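Skudine Computing Collection
Call for restoration helpers, autumn session

The Skudine collection is looking for 4 people to help return a Druker minicomputer to running order. The machine came to us from a paper mill, where it ran payroll and stock control. It arrived with its tape drive, two terminals and most of its manuals. The power supply has been rebuilt by Birgit Schwerdtfeger. The memory boards and the tape drive have not been touched.

Work starts in September and runs for 11 weeks, one evening a week, in the upstairs workshop.
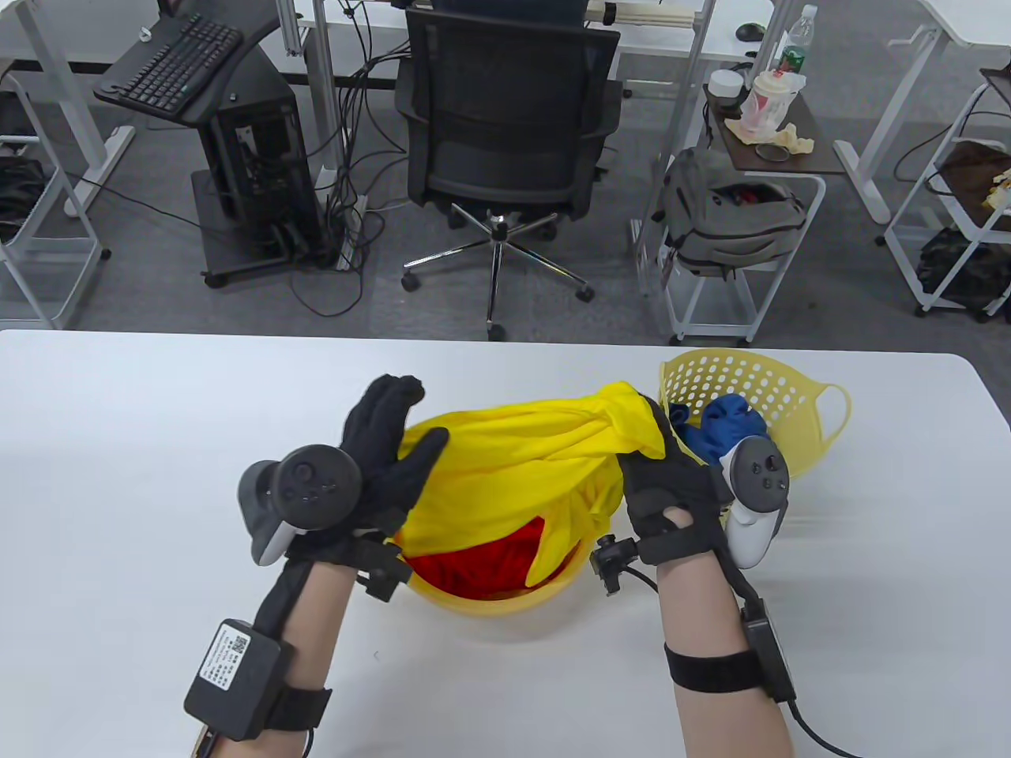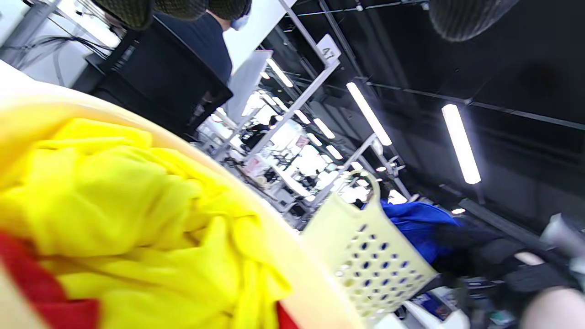
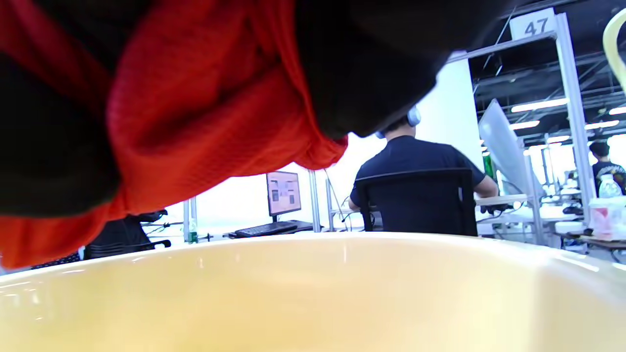 You should be able to solder neatly and read a circuit diagram. Experience with core memory or reel tape would help a lot but we don't require it. One of the places is for someone who would rather work on paper: the service log has 3694 entries, all handwritten, and they need to be typed up and matched to board numbers. Good eyesight and patience are enough for that one.

The work is unpaid. We cover bus fare and supply tools, parts and coffee. You must be 18 or over. The workshop is up a flight of stairs and there is no elevator, sorry.

Piroska Mészáros leads the hardware side and Yee-man Cheng looks after the log. Both worked on the Zatby terminal now on display in the front room.

To apply, send a short note saying what you have repaired or cataloged before and which part of the job you want. No resume needed. Notes go to Britt-Marie Isaksson at the front desk, by mail or by hand, and should reach her by July 22, 2018. We will reply to everyone.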